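Nov 2, 2019

Cleared out the sachet drawer tonight. It used to be the cutlery drawer until the sachets won, and for two years the forks have lived in a mug by the stove like students.

I blame Rivera, the noodle place downstairs, which throws in a handful of packets with every order whether you want them or not. I also blame myself, since I have never once thrown one away. My grandmother kept string. I keep soy sauce, which is worse, because string doesn't leak.

Slavica Dimitrov came up to borrow the good scissors, saw the heap on the table and sat down to watch. She was no use at all. Her one contribution was a ruling that ketchup is immortal and mustard is not. I put the mustard in the trash on her say-so and am already having doubts.

There were 51 by the time I reached the back of the drawer, under the takeout menu from a Skiltside pizzeria that closed in May. Most were easy. Salt, keep. Pepper, keep. Duck sauce with a suspicious bulge, out, at arm's length.
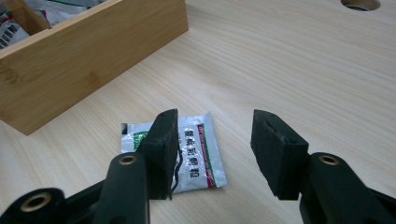
The silver one. Chinese down the front, red and green stripes, contents a mystery.

I can't read a word of it and neither can Slavica, though she held it up to the lamp with great authority and said "soup." Benjie Calimlim, consulted by phone, said it could be anything and that I should go to bed. I don't remember it coming with any meal. I could tear it open and find out, but then I'd have an open packet of something and the drawer would be right back where it started.

Kept it. Also kept 20 others, on grounds that seemed firm at the time.

The forks are home again. The drawer sticks a little on the left and smells of vinegar, so tomorrow it gets baking soda, of which I have no sachets whatsoever. Slavica left without the scissors. I expect her back by breakfast, wanting to talk about the mustard.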